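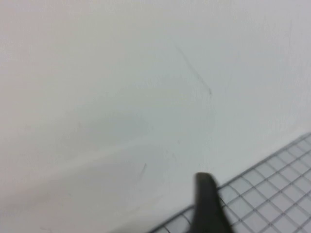 The tide gauge at Flestthorpe reported every five minutes, and for 994 days it had reported nothing of interest. The observer logged each reading by hand as well, in pencil, because the harbor authority had never withdrawn the instruction to do so.

In November 2022 the gauge began to read two inches high. The observer checked the float, the cable and the stilling well, in that order, and found no fault. She wrote to Garrido, the firm that had supplied the instrument. Garrido replied that the figure was within tolerance.

She moved the old tide staff to the inner wall and read that instead. It agreed with the gauge. She then walked to the Arnis side of the estuary at low water, where there was a brass benchmark set into the sill of the chapel, and leveled back from it. The work took 36 setups. The closing error was small enough to ignore.
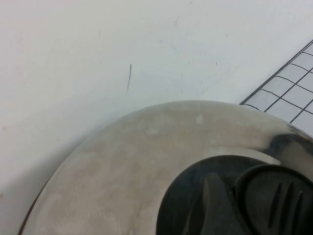
A thin dark mark on the white surface, with wire grid at upper right.

The sea had not risen. The harbor had gone down - the wall, the office, the stove, the desk and the chair she sat in to do the arithmetic. She repeated the calculation and got the same answer. 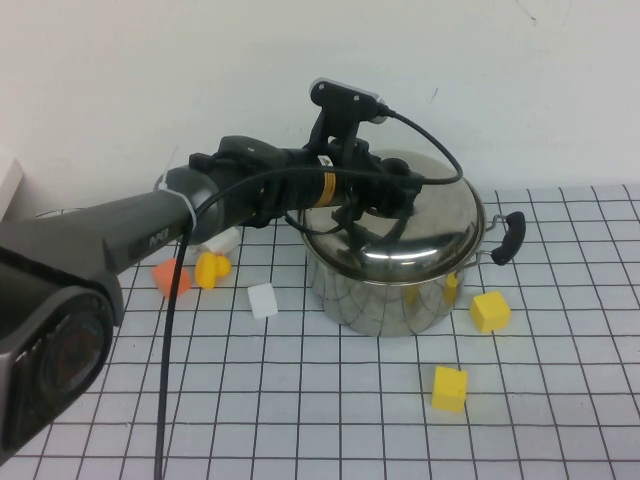
She entered the correction in the remarks column and signed it. There was a form for subsidence, but it had to be countersigned at Gikow, and the Gikow office had closed. She filled it in anyway and put it in the tray.

In December the difference was more than three inches. The door of the office had started to stick at the lower corner, so she planed it, swept up the shavings and put them in the stove. Then she sharpened the pencil, waited for the gauge to report, and wrote the number down.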